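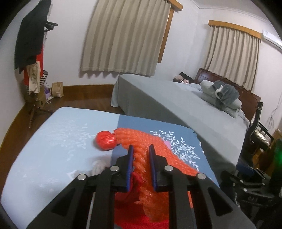
Department of Packaging and Food Supply, Perkwood College

Foam Sleeves and Bruising in Market Pears
Student project report by Anum Ansari

Foam mesh sleeves are common on fruit sold one piece at a time. They stretch over the fruit and keep it from rubbing against its neighbors. I wanted to know how much they help on a short trip by road.

Kazmi Produce in Doltton let me use 200 pears from one delivery. Half were put in sleeves and half were packed bare, in the same kind of carton. Both sets rode in the same van to Perkwood and were left at room temperature for 2 days before I cut them open.

Of the 200 pears, 143 had no bruise I could see. Of the 57 that were bruised, 41 were packed bare and 16 were in sleeves. Most of the marks on the sleeved pears were near the stem, where the mesh ends.

I did not weigh the fruit, so ripeness and size may have affected the result. The sleeves were saved and 81 of them were still stretchy enough to use again. The rest had torn when I pulled them off.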